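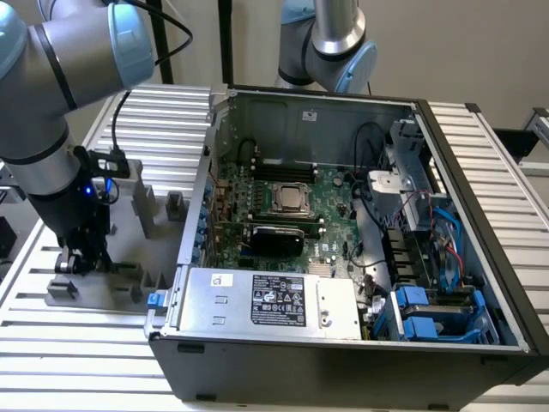
Desde julio trabajo con Radu Manole en una pregunta que parece pequeña: ¿cuántas demostraciones hacen falta para que un brazo aprenda a insertar un módulo de memoria en una placa base? Tenemos ya un primer resultado y quiero escribirlo antes de que se me olviden los detalles.

Nuestro punto de partida era una política entrenada con 100 demostraciones por teleoperación. Las grabó casi todas Alina Preda, que tiene mejor pulso que yo. Con esta política hicimos 100 intentos de inserción y el módulo quedó bien asentado en aproximadamente 40. Los fallos se parecían mucho entre ellos: el brazo llegaba bien hasta la ranura, apoyaba el módulo un poco inclinado y después empujaba igual, como si no pasara nada.

La primera idea fue grabar más. Radu propuso otra cosa, y al principio yo no estaba de acuerdo. Él quería quitar demostraciones y cambiar lo que se graba. En el método nuevo usamos solo 40 demostraciones completas, y el resto del tiempo lo dedicamos a correcciones cortas: dejamos que la política trabaje sola, y cuando el módulo se inclina, la persona toma el control durante 2 segundos, lo endereza y lo suelta otra vez. Solo este trozo entra en el entrenamiento, con un peso mayor que los demás datos.

El resultado fue claramente mejor. No doy todavía la cifra final, porque Radu quiere repetir la serie con otra semilla y me parece justo esperar. Lo que sí puedo decir es cómo cambió el comportamiento: ahora, cuando nota resistencia, el brazo levanta un poco el módulo, corrige el ángulo y prueba de nuevo. Antes de las correcciones no lo hacía casi nunca.

También hay cosas que no funcionan. Si la caja está girada unos grados respecto a la posición de entrenamiento, la política busca la ranura en el lugar equivocado y las correcciones no ayudan, el error viene de antes. Los cables molestan bastante – un cable que cruza por encima de las ranuras cambia lo que ve el modelo y a veces se queda parado. Probamos a variar la posición de los cables entre episodios y mejoró algo, pero menos de lo que yo esperaba.

Una nota para quien quiera repetirlo: el peso de las correcciones es delicado. Con un valor demasiado alto, el brazo empieza a «corregir» cuando todo va bien y levanta el módulo ya colocado. Perdimos varios días con esto pensando que era un problema del sensor de fuerza.

El próximo paso es la tarjeta gráfica, que pesa más y tiene menos margen. Lăcrămioara Lazăr me preguntó si los mismos datos de corrección sirven para empezar. Creo que no, pero vamos a probarlo.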